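Shared workshop Brendumis shows its home robot project

Fri 19 November – The members of the shared workshop Brendumis have presented the current state of Hovia, a robot arm project for tidying up at home. The work started in April and is led by Trinidad Lumanlan, who repaired sewing machines before she became interested in robotics.

The group did not build the arm itself. It was bought used, and the budget for everything else was 2,180 dollars, paid by the members and by the local hardware shop Gulyás. What they make on their own is the control software and the set of practice tasks. The tasks use normal household things, for example a snack bag, a bowl, a mug and a shopping basket, placed on the floor.

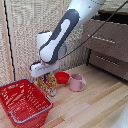

According to Lumanlan, soft packaging is still the most difficult part. "A mug has always the same shape," she said. "A bag of chips changes when you touch it, and then the plan of the robot is already old." The team has recorded 2,782 practice movements until now, and more than 200 of them were done only with bags.

Five members work on the project regularly, mostly in the evenings. They want to publish the software under the name Tronidach, free for everybody, but first the instructions must be finished – at the moment they exist only as handwritten notes. People who would like to help with the writing can ask at the workshop desk. Knowledge of programming is not needed.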